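3. Positioning and adjusting the lamp

Read this section before you plug the Clolis desk lamp in for the first time. If you have the wall version, go to section 4. The floor version (Irnham) has its own sheet in the box.

3.1 Choosing a place

The lamp needs a flat, steady surface. A desk, a side table or a small round table will all do, as long as the whole of the base sits on the top with nothing trapped underneath. Keep 80 mm clear between the base and the edge of the table.

Leave room for the head to swing. It should not touch curtains, coats on a stand, or anything on a nearby shelf, in any position.

3.2 Setting the lamp down

1. Check that the plug is out of the socket.
2. Wipe the table top with a dry cloth.
3. Hold the lamp low down, by the stem and base. Do not lift it by the head.
4. Set the base down flat and let go slowly. If it rocks, move it to another part of the table.
5. Turn the base until the cord points towards the socket you are going to use.

CAUTION: The head can tip forwards while you are carrying the lamp. Tighten the joint by hand first.

3.3 Running the cord

1. Lay the cord across the table top from the base to the nearest edge. Take out any twists.
2. Let it hang to the floor with some slack. It must not be pulled tight when the head is moved.
3. Keep it clear of chair wheels — an office chair rolled over the cord will damage it in time.
4. Plug in last, with the lamp switched off. 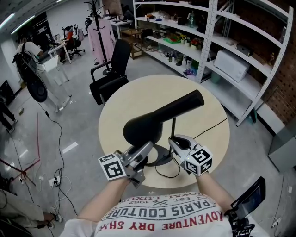 Fig. 3. Lamp on a round table, head angled up, cord led over the edge towards the floor.

Note: If the cord does not reach, move the table. Extension leads can be used, but do not coil the spare length under the lamp.

3.4 Setting the head

For reading or close work, tilt the head down until the light falls on the page and you cannot see the bulb from your chair. For softer light in the room, tilt it upwards and point it at a pale wall or the ceiling.

1. Switch off and wait for the head to cool.
2. Loosen the joint half a turn.
3. Tilt the head with one hand and steady the base with the other.
4. Tighten the joint again until the head stays where you leave it.

CAUTION: Do not force the head past its stop. Replacement joints (part 2738) are supplied by Jendia.

3.5 Moving the lamp later

Unplug it, gather the cord in loose loops and carry both together. Then repeat 3.2 and 3.3 in the new place.

Text: Jeferson Mendonça. Revised May.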